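Search this forum
Advanced search

Fleece blanket pilling after wash, fabric care board

corvid_lint
Bought a polyester fleece throw from the Lenance outlet in May. After 3 washes one side has pilled badly and the other side is fine. Warm wash, normal cycle, medium spin, tumble dry on low. Powder detergent, no softener. Is this the fabric or the cycle? I would like to keep the other two I have from going the same way.

hemline_east
Probably the cycle. Pilling comes from abrasion while the fibers are loose and moving against each other. A normal cycle in a top loader runs the agitator the whole time. Switch to gentle, cold, and turn the blanket so the good side faces in. Wash it without anything that has a zipper or a rough weave.

Beyene_Mills_fan
Disagree in part. If only one side pilled, look at how the fleece was finished. Cheaper throws get the anti-pill treatment on the face side only. Both sides see the same agitator. The cycle makes it faster, but the untreated side was going to pill either way.

hemline_east
Both sides do not see the same agitator. A throw folds over itself in the tub and tends to stay folded that way for much of the wash. I have pulled them out with one half worn and the other half clean.

Beyene_Mills_fan
Half and half is a different pattern from one whole side. The OP said side.

corvid_lint
Whole side, edge to edge. No folds visible in the wear.
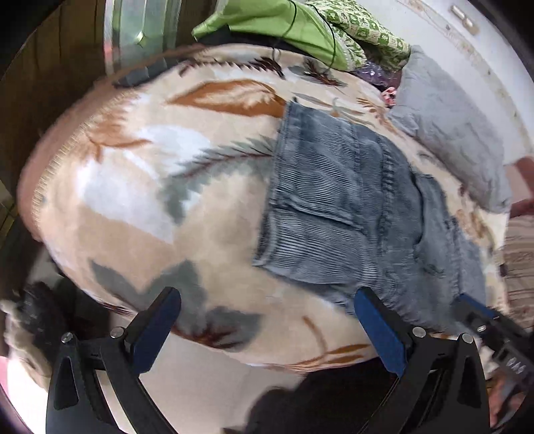

tub_and_spindle

Then I am with Beyene on the cause and hemline on the fix. A fleecy blanket bundled up with trousers is the load I would avoid. Corduroy is harder than fleece and acts like a mild abrasive. Sort by surface as well as by color. I run fleece with fleece only, cold, 23 minutes on the short gentle program, and skip the second rinse.

corvid_lint
I did have work pants in at least one of those loads. Does line drying make a difference, or is the damage all in the wash?

hemline_east
Some of each. The dryer pulls loose fibers out, and the ones still anchored ball up. Line dry, or air only with no heat. High heat also flattens the nap, and that does not brush back.

tub_and_spindle
I would not skip the dryer completely. Six minutes on air takes off the lint that would otherwise sit there until the next wash. Clean the screen first.

Beyene_Mills_fan
For the side already pilled, use a fabric shaver with the guard on the highest setting and the blanket flat on a table. Do not use a razor. I cut a hole in a Clorkville throw that way and it ran to over 2 inches by the next wash.

corvid_lint
Shaver ordered. Will wash the other two separately on cold gentle and compare the sides after a few rounds.

hemline_east
Mark one corner with thread so you know which side faced in.

Related threads
Wool blanket shrank on the hand wash setting
Cembridge top loader leaves lint on dark clothes
Fabric shaver or sweater comb for fleece
How full is too full for bedding loads
Static in polyester throws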